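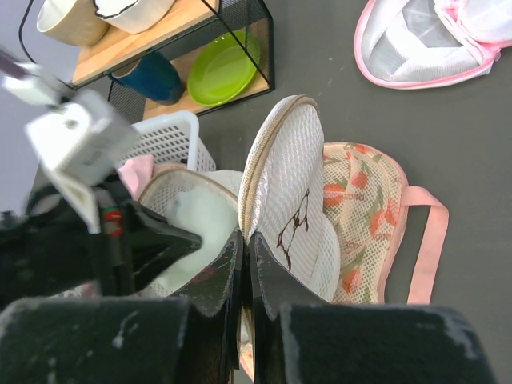

Jarmila Hájek

4. Entering the match result in Sterkesura

The home club enters the result of each league match. The visiting club confirms it later from its own account. Before you start, keep the signed paper report next to you.

1. Log in with the club account, not with your player account.
2. Open Matches and choose your league. Teams from Udton and Lallska are listed under East.
3. Click the match. If its status is Planned, click Open report first.
4. Type the final score, home team on the left. The half-time score goes in the smaller fields under it.
5. Add the players who started the match, then the substitutes. The list accepts 16 names for each team.
6. For every goal, enter the minute and the shirt number. An own goal must be marked with the box OG, otherwise it is added to the wrong team.
7. Enter yellow and red cards in the same way.
8. Click Save draft, read everything again, and click Send.

Note: Goals in added time are written with a plus sign, for example 45+2. Do not write 47, the system will put this goal in the second half.

Note: The field Remarks holds 500 characters. Longer text is not saved.

Caution: After Send you cannot change the score. Only the league office in Ondrejka can open the report again, and it can do this until 6 p.m. on the day after the match.

If the visiting club does not agree with the report, the status changes to Disputed. Continue with section 5.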